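Resivwood Kitchen Rentals: Frequently Asked Questions

Where are you located?
Our warehouse and pickup counter are in Prerneck, behind the old feed store. We deliver to Prerneck, Pillville and the farms between them. Anything farther out needs a phone call first.

How much does delivery cost?
Delivery is free on orders over $200. Below that we charge a flat fee, shown at checkout before you pay. Pickup is always free.

How far ahead should I book?
Two weeks is enough for most of the year. From April until the end of summer, book as soon as you have a date. Large orders for weddings and reunions go first.

Do I have to wash the dishes before I return them?
No. Scrape off the food, give everything a quick rinse and put it back in the crates it came in. Please don't run rental plates through a home dishwasher. Some of the older Nieminen pieces have a painted finish that fades.

What if something breaks?
Tell us when you return the order. Up to 2 broken plates or glasses per order are covered by the rental price. After that we charge the replacement cost listed on your receipt. Keep the pieces if you can, as we match them against the pattern number.

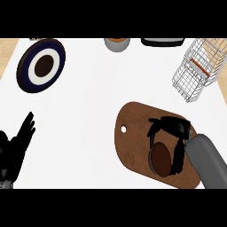 Can I mix patterns in one order?
Yes, and many customers do. Plain white is the easiest to combine and we carry the most of it. If your tables are white too, a colored rim helps each place setting stand out, the way the round piece with the navy rim and white ring does against the white tabletop. Patterns are priced separately, so a mixed order may cost a little more than a single one.

How big an order can you handle?
We have 3,000 dinner plates in stock. The largest order we have filled was 1,774 place settings, and that took two trucks. Please call for anything over 200 guests.

Do you rent tables and linens?
Tables, yes. Linens, no. We stopped carrying tablecloths because of the laundry costs.

Can I change my order after I pay?
You can add items until the day before pickup, if we have them. You can remove items up to a week before. After that the full price stands.

What time does the counter open?
Doors open at 8 a.m. and close at 4 p.m. Returns after 4 can be left on the covered dock, with your order number taped to the top crate.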